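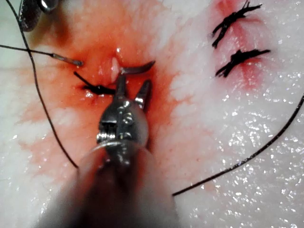

Ingegerd Hovland wrote in to say that I had the order of events wrong in my last post on the Arriaga warehouse thefts: the plea came before the ruling on the door logs. She is right, and I have corrected the post. The order matters, so I will set it out again.

The charge sheet listed 17 counts of theft from the warehouse in Lomport, all between February and the end of that summer. Ivar Forsberg was the only defendant. The prosecution had two sources: the stock records and the log from the door readers. The stock records showed 213 items missing. The log showed Forsberg's card in use on each of the nights in question.

The defence did not dispute the stock records. It disputed the clock. The reader on the side door kept its own time and was set by hand, and when an engineer checked it against the alarm panel it was 42 minutes slow. Forsberg's shift ended at ten. On five of the nights, adding the missing minutes moved his card from inside his shift to after it, which helped the prosecution. On two others it placed the entry at a time when he was on a recorded phone call from home. The defence wanted the whole log thrown out on the strength of those two.

Forsberg pleaded guilty to nine counts while that application was still waiting to be heard. The judge ruled on it anyway, as the other eight counts were still live. The log was let in, with a direction that the times were to be read as approximate. The remaining counts were dropped the following week, and the phone call nights were among them.

I had written that the ruling led to the plea. The court list shows otherwise. I was working from my notes, which run to 194 pages and are in the order I received the papers, not the order in which they were filed.

Two points are still open. The first is whether the five corrected nights are among the nine counts admitted. The written basis of plea would settle it, and I have asked the court office for a copy. The second is who set the reader's clock, and when. The engineer's statement says only that there was no record of it being adjusted after it was fitted.

Sentencing has been put back for reports. I will add the new date under this post once it is listed.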